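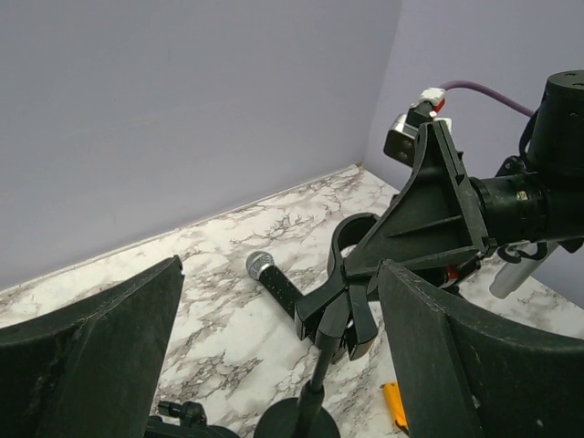
Home | Archive | Scorebook | Links | Contact

Why I changed how I score the wild pitch
6 min read

I have kept score at Jondville home games for most of this season, on paper first and then in a spreadsheet at night. In August I went back through the sheets to check my wild pitch and passed ball totals against the league's posted totals. They did not match. The league had Gatallow's catchers with fewer passed balls than I did and their pitchers with more wild pitches, and the same tilt showed up for every visiting team.

The rule is short. A wild pitch is one the catcher could not have handled with ordinary effort. A passed ball is one he should have held or controlled. A pitch that hits the dirt before reaching the catcher, and lets a runner advance, is a wild pitch. That last part takes no judgment. The rest is all judgment, and "ordinary effort" is where my sheets went off.

I had been scoring by glove contact. If the ball touched the mitt and got away, I wrote PB. This is easy to do from the third row behind the plate and it is wrong. A fastball two feet outside can tick the end of the webbing when the catcher lunges for it. He did more than ordinary effort asks of him and he gets charged anyway.

Aksel Ravn caught 300 innings for Slanina before his knees went, and he pointed me to the setup. Look at where the target was and where the ball crossed. If the catcher is set low and away and the pitch comes in up and tight, the glove has to travel across the whole body. Contact at the end of that trip means very little.

So I rescored. I only did the games where I had notes on pitch location, which left out most of the first month. I had 722 pitches charted with a runner on base. For each ball that got away I wrote down three items:

- whether it bounced first
- where the target was set
- whether the catcher had to leave his feet or reach across

Bounced first went to WP with no further thought. Of the rest, anything that made him reach across or leave his feet also went to WP. What remained was PB.

The result was closer to the league's numbers but still did not agree. The remaining gap is mostly cross-ups, where the pitcher throws something other than what was called. I score those by location alone. A cross-up down the middle is a passed ball on my sheet, even though the catcher was expecting a curve and got a fastball. I can't see the signs from my seat, and I don't want to guess at them.

Esben Holst scores for Wilus and handles this differently. He will watch the catcher's reaction after the play, and if there is a visit to the mound he leans toward WP. I see the appeal. I also think a mound visit can be about anything, and a catcher who learns that a slow walk to the mound saves him a passed ball will take more slow walks.

The earned run side matters more than the labels do. A run that scores with the help of a wild pitch is earned. A run that scores only because of a passed ball is not. Under my old method one Wednesday game against Gatallow had their starter with two unearned runs. Rescored, both are earned. The pitch in question was at the batter's shoulder, the target was at his knees, and I had charged the catcher. His line for the night looks a good deal worse now and I believe it is correct.

I have not gone back to last year. The location notes are too thin, and I would be inventing half of them. Those sheets stay as they are, with a note in the header cell that says "old method."

Next is the sacrifice bunt with a possible hit attempt, where I know my sheets are inconsistent. Kolbrún Juhl has offered to score the next home series separately so we can compare. We are using pencil.

2 comments | 4 shares

Older post | Newer post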